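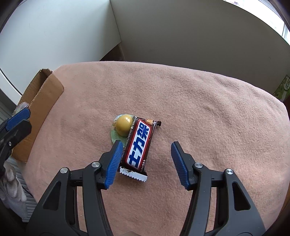
I've been trying to sort out the snack drawer since January. It isn't really a drawer. It's the bottom half of a sideboard that used to hold tablecloths, and over the past year it has filled up with anything sweet that came into the house and wasn't eaten the same day.

I took everything out after tea and spread it over the table. I'd put the peach fleece blanket down first because the table marks easily and I can't find the proper cover. The fleece has gone bobbly from too many washes, so it's no good for the sofa any more, but it does well for jobs like this.

Most of it was still in date. The Snickers with the Chinese wrapper came from Izzati Goh, who brings back a bag of sweets whenever she visits her sister. 士力架 is how they write the name there. I've been saving it for no particular reason, and it's now on the list for this week.

The rest went into three piles – eat soon, keep, and give away. Esther Mussa is having the give away pile for her walking group, who will eat anything after the first hill. A bag of mints had gone soft and stuck together, so that went in the bin along with a box of fudge I don't remember buying.

I wiped the shelf with warm water and a bit of washing-up liquid and left the door open for 10 minutes to dry. Then I put back two old biscuit tins, one for chocolate and one for everything else. The tins cost me 50p each at the church sale and the lids still fit.

The other half of the sideboard is candles and string. I'll do that next month, if I can face it.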